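Why Your Ears Pop on an Airplane

Air has weight. At sea level, the air above you presses on every part of your body, including both sides of your eardrums. You do not feel it, as the push is the same on each side.

An eardrum is a thin sheet of skin and tissue. It closes off the inner end of the ear canal. Behind it is a small space filled with air, called the middle ear.
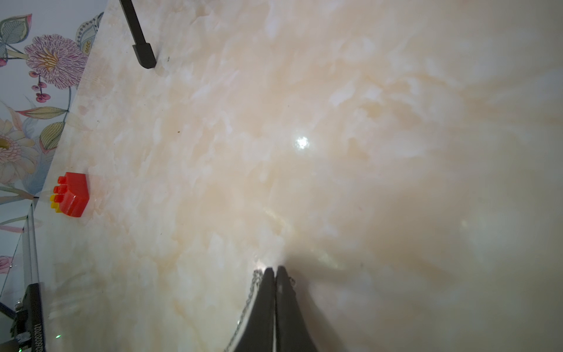
When an airplane climbs, the air pressure in the cabin drops. The air in your middle ear is still at the old, higher pressure, and it pushes the eardrum outward. Your ears feel full, and sounds become dull.

The middle ear has one way to let air in or out. It is a narrow passage called the Eustachian tube (say "you-STAY-shun"), and it runs to the back of your nose and throat. Most of the time it is closed. It opens for a moment when you swallow or yawn. Air moves through, the pressure evens out, and you notice a pop or a click.
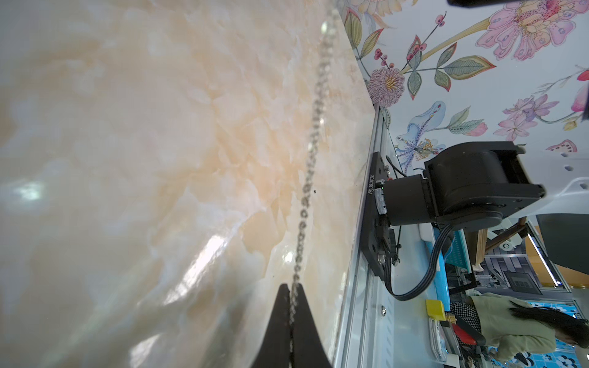 Coming down is harder on the ears than going up. Cabin pressure rises during descent, so air must get back into the middle ear. The tube lets air out easily but does not let it in as easily -- its soft walls tend to press shut. In children the tube is narrower and flatter than in adults. A cold can make the lining swell and block it.

Things to try during descent:
Swallow often, or sip water.
Chew gum, if you are old enough.
Yawn, even if you are not tired.
Stay awake. People swallow less when they sleep.
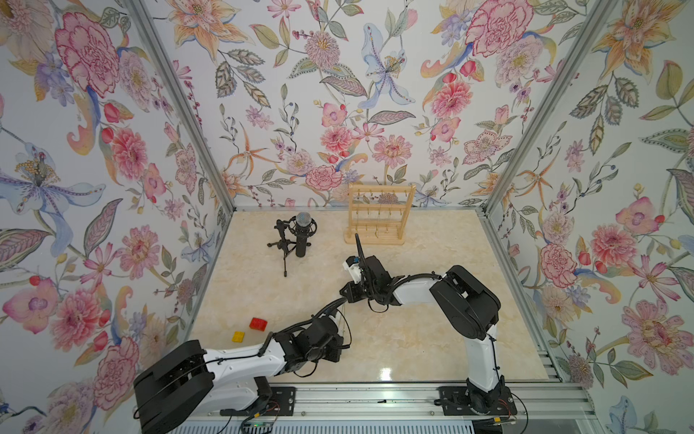

The same thing can happen in a fast elevator or in a car on a mountain road. The change is smaller there, and one swallow is often enough. If your ears still hurt after a flight, tell an adult -- a doctor can look at the eardrum with a small light.

Words to know
Descent: the part of a flight when the airplane goes down.
Pressure: how hard something pushes on an area.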